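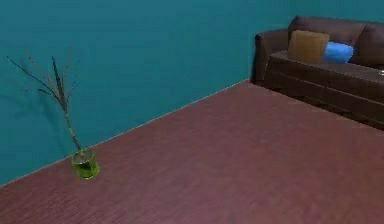
Why did my matches disappear after I changed my phone number?
Aneo ties your match list to the number you signed up with. If you sign in with a new number before changing the old one in Settings, the app makes a second account and shows you that one. Your matches are still on the first account and can be moved over by support.

Ticket 219
Product: Aneo for Android
Subject: Match list empty after new number, old chats gone
Opened by: Efa Bevan
Assigned to: Recep Kahraman
Opened: 05/09/2023
Status: Closed

Efa Bevan wrote:

I switched carriers and got a new phone number. When I opened Aneo it asked me to sign in again, so I put in the new number, got the code and typed it in. It took me through the welcome screens like I was a new member. My photos were gone, so I added two of them back and wrote a short bio. Now my match list is empty. I had 11 matches and I was in the middle of talking to a few of them. One of them I'm supposed to meet for coffee and I don't have any other way to reach him.

I have tried closing the app, clearing the cache, and removing it and installing it again. I pay for the Plus plan and it now says I'm on the free plan.

Recep Kahraman replied:

Hello Efa. Please don't delete either profile for now. Deleting one removes the chats for both people and we can't bring those back.

Could you send me the following:

The last four digits of the old number
The email on your Plus receipt
Whether the old SIM still works

Efa Bevan wrote:

Digits and email sent by the private form. The old SIM is dead. The carrier shut it off as soon as the new one was active, so I can't get a code on it.

Internal note, Recep Kahraman:

Two accounts found. Account A has the old number, Plus plan, matches and chats present. Account B has the new number, free plan, created on first sign-in after the carrier change. No matches on B. Both are visible in search in the same city, so people who already matched with her on A may be shown B as a new person. Hid B from search.

Receipt email matches A. Cannot send a code to the old number, so this needs the photo check. Passing to Ghada Sleiman for that step. 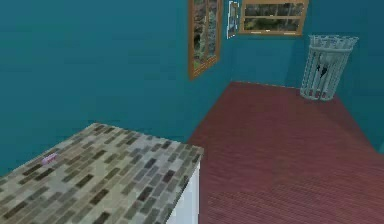
Tiled countertop with a small pink item

Ghada Sleiman replied:

Hi Efa, I handle account checks. You will get a prompt in the app asking for a short selfie. Follow the head turns on the screen. We compare it with the photos on the older profile. The selfie is removed once the check is finished.

If the prompt doesn't show up, go to Settings, then Safety, then Check my profile. Make sure Aneo has permission to use the camera.

Efa Bevan wrote:

The prompt came up but it fails at the end. It says "Something went wrong, try again later." I tried three times. Camera permission is on. I took my glasses off for the last try and got the same message.

Ghada Sleiman replied:

Thank you. Three failed tries will lock the check for 24 hours. I have cleared the lock from our side, but please wait for my message before trying again.

Internal note, Ghada Sleiman:

The tries never reached the review queue. It isn't a face mismatch. The upload stops before the file is complete. Asked Gearóid Rafferty to look at the upload side.

Internal note, Gearóid Rafferty:

Looked at the client log. The check runs through the Sirkar upload service. The request goes out with the session token for account B, but the check was opened against account A. Sirkar refuses it and the app shows the general error. She could have tried all week with the same result.

I can reproduce it with two test accounts:

1. Create an account with the first number and add photos.
2. Sign out, sign in with the second number, finish the welcome screens.
3. Open a profile check on the first account from the support panel.
4. Take the selfie on the second account. The upload fails every time.

If the check is opened on the second account and the first one is entered as "compare with," it goes through. The panel lets you do it either way and doesn't warn you. Raised a bug with the Cloralau team for the panel. No date from them yet. 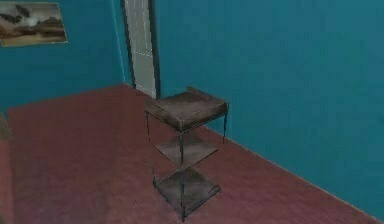

Three-tier side table, door in the corner behind

Internal note, Ghada Sleiman:

Closed the first check and opened a new one on B, compare with A. Wrote to the member.

Ghada Sleiman replied:

Hi Efa. The failure was caused by the way the check was set up on our end. Your phone and your photos are fine. A new prompt is waiting for you. Please update to the latest version first, then try it. Glasses on or off is OK.

Efa Bevan wrote:

That worked. It says "Under review."

Ghada Sleiman replied:

Approved. Back to Recep for the merge.

Internal note, Recep Kahraman:

Merge steps, for anyone picking up the same kind of ticket:

1. Confirm the check is approved on the newer account.
2. Release the new number from B. Do this before touching A.
3. Set the new number on A and save.
4. Sign out all devices on both accounts.
5. Ask the member to sign in with the new number and confirm what they see.
6. Remove B only after they confirm.

Step 2 takes a while to go through. On this ticket it was roughly 24 minutes before the panel let me save the number on A. Before that it says the number is in use. Don't keep pressing Save – each press puts another request in the line.

Recep Kahraman replied:

Efa, your new number is now on your original profile. You have been signed out everywhere. Please sign in with the new number and tell me if you see your matches, your chats and the Plus badge.

Efa Bevan wrote:

Matches are back and so are the chats. The coffee one is there and I've written to him. Plus badge isn't showing. One match looks different, it says "Member unavailable" where the name should be.

Recep Kahraman replied:

The Plus badge comes from the app store. Go to Settings, then Plan, then Restore purchase. You won't be charged again.

"Member unavailable" means that person has closed or paused their own profile. It has nothing to do with the merge. If they come back, the name will return and the chat will open again. I can't tell you which of the two it is.

Efa Bevan wrote:

Restore worked. The new photos I added aren't there but I don't mind, the old ones were better. Will the people who saw the second profile think I'm a fake?

Recep Kahraman replied:

The second profile has been removed and doesn't show to anyone. Any likes it received were dropped with it. I checked for reports against either profile and there are none.
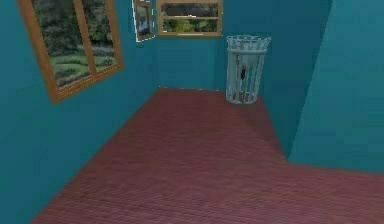
Window with garden view, left wall

Follow-up, Hadi Moussa (help pages):

Changed the "New phone number" page. The step to change the number in Settings before signing out is now at the top. Added a line for people whose old SIM is already off, telling them to choose "I can't get my code" on the sign-in screen and not to enter the new number. The Nasrallah translation batch has the new text, so the other languages will be updated in November.

Gearóid, is the panel bug still open?

Gearóid Rafferty:

Still open. Cloralau have agreed to add a warning when a check is opened on an account with no active session. Until then, open it on the newer account.

Recep Kahraman:

Member confirmed everything is in order. Account B removed. Closing.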